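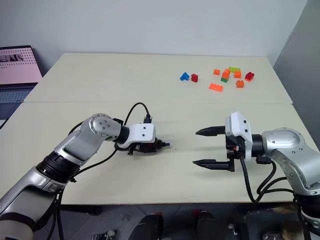
The Work Table at Keogh

Gallery page, last updated 18/07/2024

Keogh is the small parts room at the back of the Sturkalis building. It is used for bench jobs: sorting, minor repairs, putting kits together and checking hand tools before they go back out. The pictures on this page are added as the room gets set up. The first one is of the main table, and the notes that follow go with it.

The table
The top is cream and large enough to take up most of that side of the room. A thin seam runs across it from left to right, dividing it into a front section and a rear section. Work is done on the front section. The rear one is for finished items and paperwork.

The walls
Pale gray-blue behind the table, darker gray on the right. We left them bare on purpose. The old room had shelves over the bench and things fell off them.

The tool
Black and reddish, narrowing to a small blue tip at the right end. It is being held level, just over the tabletop. Tools of this size are handled over the front section, where they are easy to reach if dropped.

The surface
A light top was chosen over a dark one so that small parts show up. Even a tiny dark speck stands out on it, and there is one near the blue tip. The top gets wiped at the end of each shift with a damp cloth and plain soap. No solvent cleaners, please - they dulled the finish on the bench we had before.

The seam
People ask about this more than anything else. It is fine for everyday work, but very small screws should be kept in a tray. If something does go into the gap, use the plastic pick from the drawer in the hall cabinet and not a knife.

About the room

The room was cleared in March and the benches from the old Dekau shop were given away. Everything stored on them was listed first. The list came to 2664 items, and 897 of those were kept. The rest went to other departments or to scrap. Most of what was thrown out was duplicate hardware and drill bits too worn to sharpen.

The budget for storage was $400. It went on trays, labels and one cabinet, which stands in the hall outside. Droron is the name on the cabinet labels because that is what the tool loan system is called. It has nothing to do with who owns the tools.

Using the table

Book it on the sheet by the door. The longest booking is 2 hours, and you can book again if no one is waiting. Return tools to the hall cabinet in the slot with the matching number. Damaged tools go in the red bin on the bottom shelf with a note saying what is wrong - a few words will do.

Pictures of the hall cabinet and the tray labels will be added to this page when the last labels are printed.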